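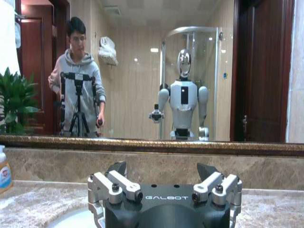
Counting what counts

The Deltoncombe program has logged 961 episodes toward a target of 3,000, all in furnished homes. Each episode pairs wrist-camera video with joint positions and gripper width, labelled by task and room. Fludum, which trains the policy, rejects any recording with a gap between streams longer than 52 milliseconds.

Bathrooms remain under-represented. Mirrors return a second view of the arm, and early models reached for the reflection. Olivares, the annotation tool, now tags reflective surfaces separately.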